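RETAIL STORAGE & DISPLAY -- Unit 6 notes
Instructor: A-yeong Koo
Handout rev. 2020-08-30

Topic: small shop stockrooms, and why stuff goes missing in them

Recap from last time
Stock = money sitting still. Every item on the shelf was paid for already. Small shop can't afford too much of it, can't afford to run out either. We did the Pellirwood corner store numbers -- go back over them if you missed class.

Shrinkage
Difference between what the book says and what you can count. Four usual causes:
- theft (customers, staff)
- damage and expiry
- paperwork errors, deliveries signed for but never checked
- misplaced stock. It's in the building, can't be found, gets reordered

Last one is the most boring and the one we spend today on. Students always want to talk about theft. Read the Correia chapter for theft.

Worked case: Jarkow store
Snack and toiletry lines, one back room. 1,585 units on the books, 400 of them could not be found on count day. Owner (Geum-ok Wi) assumed theft. Second count after a tidy -- most turned up behind other things or in the wrong carton. By then the reorder had gone in. So double stock on slow lines, and short dated snacks sold off cheap.
Work out the missing share yourselves, bring it to seminar. Show the working!

Fixed location vs. floating location
Fixed: every line has its own spot, always. Easy to learn, new staff fine after a day. Wastes space when a line is low.
Floating: goes wherever there is room, and the location gets written down. Saves space. Falls apart the first time sombody doesn't write it down.
Small shops: nearly always fixed. Past 2,000 lines or so people start mixing the two, fast sellers fixed, the rest floating.

Open containers
Baskets, bins, trays. Wire or perforated is better than solid -- you see the level without lifting it down. Things to decide before buying:
- how deep. Deep basket = old stock at the bottom, never rotated
- mixed or single line. Mixed is ok for returns and odds and ends, bad for anything dated
- height. Heavy low, light high, daily items between hip and shoulder
- label on the shelf AND on the basket, same wording on both

Wall space is usually forgotten. Hanging baskets suit small light things (bottles, sachets, travel sizes). Keep the floor for bulk.

Rotation
First in first out. New stock to the back or the bottom. With dated goods go by the date and not the delivery, they don't always match. Dong-hyun Wi's method from the guest talk: colored dot per month, August was green. Cheap, works, but check the dots are still stuck on.

Cycle counts
Don't wait for the yearly count. One section at a time, short, same person doesn't count the section they fill. Write the number down before looking at the book figure, otherwise you will see what you expcet to see. Tandix sheet is fine for this, copies from So-yul Ha.

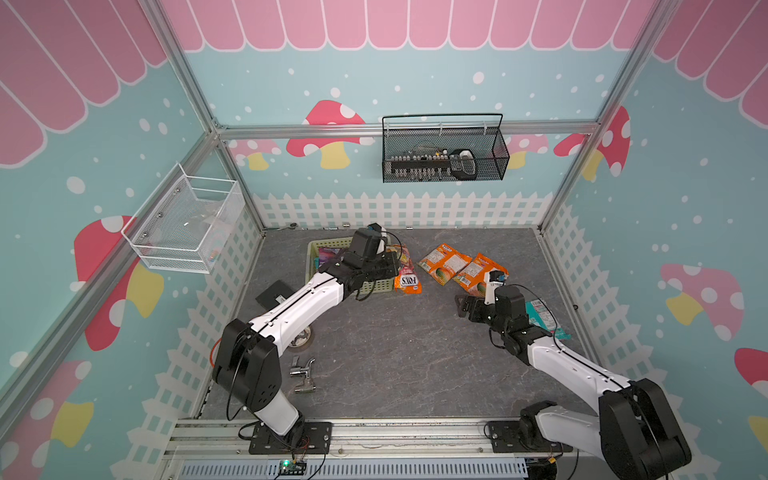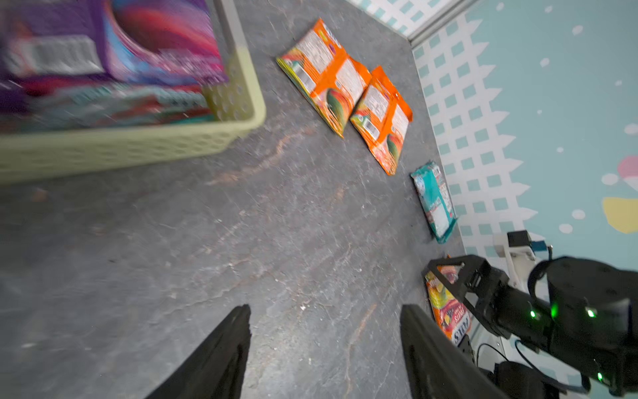

Fig. 6 -- Open containers: plastic baskets, with wire ones on the walls in the first view.

For seminar
1. Jarkow missing share, plus one thing the owner should have done before reordering
2. Sketch a stockroom you know, mark fixed and floating spots
3. Read Han handout, first half only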